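Reading a Prescription Label
Community Health Basics, Handout 4
Te Moana Adult Learning
Notes by Beverley Waaka, updated 15 July 2020

Hello again everybody. These are my notes from the session on medicine labels, typed up a bit more neatly than what I scribbled on the board. If you missed it, read the whole thing and then try the homework at the bottom. Bring a pen next time, we ran out!

Most of us have a few of these at home and hardly ever read past our own name.

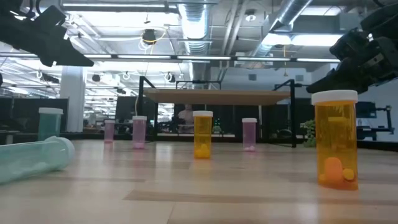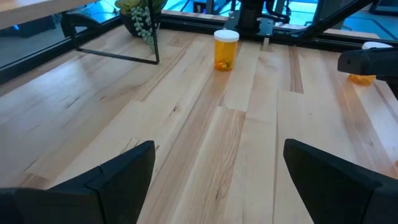 1. What's on the label

Start with the name. It should be your full name, the one the pharmacy has on file, and if there are two people in your house with the same initials you really do need to look. Then find the name of the medicine. There may be a brand name and a generic name, and this is where people get muddled, because a refill can come with a different brand name (or none) and still be the same drug. Learn the generic name of everything you take. Write it on a card and keep the card in your wallet.

Next comes the strength, usually in milligrams. Strength is how much medicine is in one tablet. Dose is how much you take. Those are two different numbers and I will keep saying so until October.

Then the directions. "Take one tablet twice a day" sounds simple, but Clem Tautahi asked a great question: does that mean breakfast and lunch, or morning and night? Usually it means spread out over the day, but ask your pharmacist to tell you the times and write them down.

2. Refills and dates

Look for the word "refills" and a number next to it. Zero means you'll need a new prescription, or the pharmacy will have to contact your prescriber, so don't wait for the last tablet. I like to call when I have a week left. There's also a discard date, sometimes written as "use by" or "discard after." Past that date, don't take it.

The prescription number is the long one, often near the top. Say your label reads 760122. You read that out on the phone and they can find you much faster than if you spell your last name (ask me how I know).

3. The little stickers

"Take with food." "May cause drowsiness." "Do not drink alcohol." They're easy to ignore - please don't. Drowsiness matters if you drive or use tools or look after small children. With food means a meal or a decent snack, and if you aren't sure whether your crackers count, ask.

4. Caps and where to keep things

Child-resistant is not the same as child-proof. A determined kid can get one open, so put medicines up high and out of sight, and lock them up if you can. The bathroom cabinet is a poor spot, by the way, with all that steam. A bedroom closet shelf does fine. Leave tablets in the container they came in unless you use a weekly organizer, and if you do use one, hang on to the original label.

5. Getting rid of old ones

Ask your pharmacy about a take-back box first. Margaux Riviere brought up flushing, and the short answer is no, unless the instructions for that medicine tell you to.

Homework

Pick one label at home. Copy down the generic name, the strength, the dose, the refills left and the discard date. Cover up your name if you'd like to share it with the group. Then write one question for your pharmacist.

Extra reading is on pages 27 and 69 of the course binder. Next session is over-the-counter medicines, so bring an empty box of cold or allergy tablets if you have one.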